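30 March 2023

Spent most of the day under the arm with a flashlight in my teeth, which is a position I was promised I'd grow out of after the first year. The wrist on the Flirkex cell has been drifting again. Not by much. Just enough that the fingers arrive at a handle a little to the left of where the handle is, and then close on air with great confidence.

Raghavendra blamed the calibration file. Alina blamed Raghavendra. I blamed the cable, as I always do, and for once I get to write that down with some satisfaction. The strain relief behind the last joint had worked loose, and every time the wrist rolled past a certain angle the cable tugged the camera bracket with it. So the camera was telling the truth about where it was looking, and the bracket was lying about where the camera was. Took two of us to get the cover off. One screw was rounded, naturally, and the good driver set is at Rowlands with Bienvenido, who swears he left a note.

New clip on, cable rerouted with some slack, bracket screws tightened and marked with paint pen so the next person can see if they've moved. Then the fingertips. The pads were shiny as old shoes. I wiped them down and they were still shiny, so I swapped them for the spare set, and that was the last spare set. Wrote "pads" on the order sheet, underneath where I wrote "pads" in November.

After lunch, recalibration. The routine wants 17 poses and a person who doesn't bump the table. We had the poses. First run was ruined by my elbow, second by Doaa putting her coffee down on the far corner, and the third came out clean. The cycle counter read 1,518 since the last service when I reset it, and the binder says we should have stopped well before that. The binder was written by Elfriede, who also believes in flossing.

Then back to slow runs on the kitchen jobs. I kept the speed low and my hand near the stop button and watched it creep up to things like a man looking for his glasses. We changed the approach for door handles while we were at it - come in from farther out, pause, look again, then close. It adds a few seconds. Alina says the Gonitow people will complain about the seconds. They complained about the dents too.

Left it powered down with the arm parked and a tag on the controller. Tomorrow I want to warm it up for a while before checking the zero, and I want to get to the driver set before somebody takes it to Storkach. My neck hurts. Soup, bed.
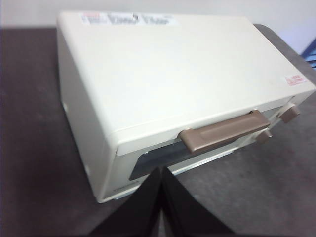

Do you have to recalibrate the camera every time you change the finger pads?
Only if the bracket or the camera got moved while you were in there. Fresh pads of the same size just need the grip opening checked and a few slow test grabs.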